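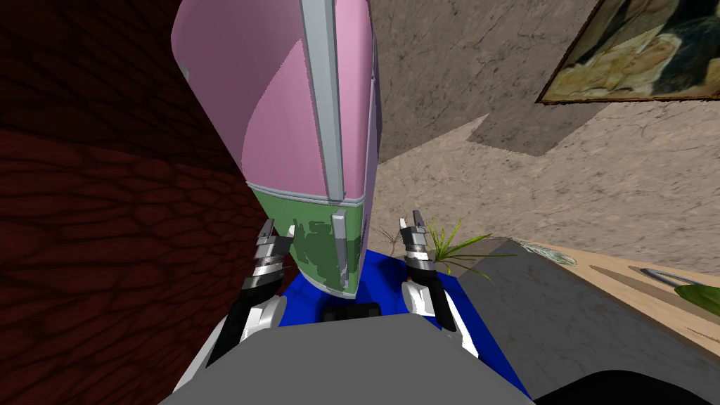

I promised back in April that I would write up the bimanual lifting work once we had numbers I trusted, and then I kept not having numbers I trusted, so thank you for your patience (and for the emails, even the grumpy ones). We finally have a full set of runs as of Thursday, and I'm going to try to get it all down while I still remember which run was which.

For anyone new, the question is whether a two-armed policy trained entirely in simulation gets better at big awkward objects if you wreck the surroundings during training. We call our version of this Endutar. Every episode gets new walls, new floors, new furniture and new clutter, and the textures are picked with no regard for taste at all. The baseline, which I've been calling Brandlow after the street I used to live on, trains in one tidy gray room and never sees anything else. Same network, same reward, same number of steps. I was so sure the gap would be enormous!

It wasn't, at first. On small boxes and balls the two were close enough that I spent a whole evening looking for a bug in the evaluation script. Carys Hughes finally talked me into splitting the results by object size, and there it was. With anything small enough to sit comfortably in view, Brandlow managed fine. With anything big, it fell apart, and out of 200 held-out episodes with large objects it finished 35. Endutar finished 423 out of a longer set, and before you write in, yes, I know those aren't comparable yet, and the matched rerun is in the queue.

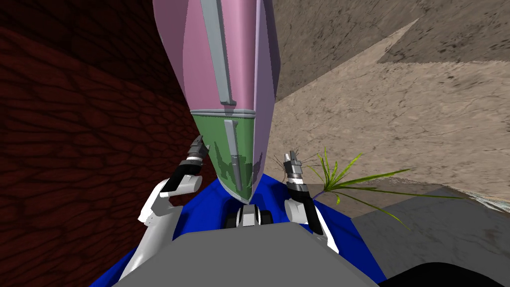

The large objects are hard for a reason I should have thought of sooner. From the head view they swallow up most of what the policy can see, and whatever is left over is background, so the background ends up mattering far more than it does with a little box. Take the long pink and green one, with the red cobbled wall beside it and a tuft of grass poking out next to the right gripper. The top runs right out of view, so the policy has to work out the tilt from what it has, and I suspect those two gray strips down the front help quite a lot. I want to test that by removing them, along with the color change at the seam, and seeing whether the wrist angles get sloppier.

The other thing I've been fiddling with is the closing order. Our old controller, Skyrme, closed the left hand first and then let the right one follow, and on tapered shapes that tends to shove the narrow end sideways before the second hand has any say in it. Now both hands share one target width and wait for each other, with a tolerance of 3 millimeters before either is allowed to squeeze. It's slower and it looks a bit timid in playback, but the sideways shove has mostly gone away. I'd like to claim I planned it, but I was trying to fix something else in the timing code and noticed the improvement afterward.

What still fails is anything where the two contact points are at different heights. The policy seems very attached to keeping its hands level, I think from all those boxes early in training, and I haven't found a gentle way to break the habit. Carys wants to drop the boxes altogether. I'd rather bring the tilted shapes in sooner and keep the boxes as a warm-up, and we've agreed to try both on Sandness (our slower machine, poor thing) as soon as the rerun clears.

I'll post the matched numbers when they come in, and the texture list too, for the people who asked.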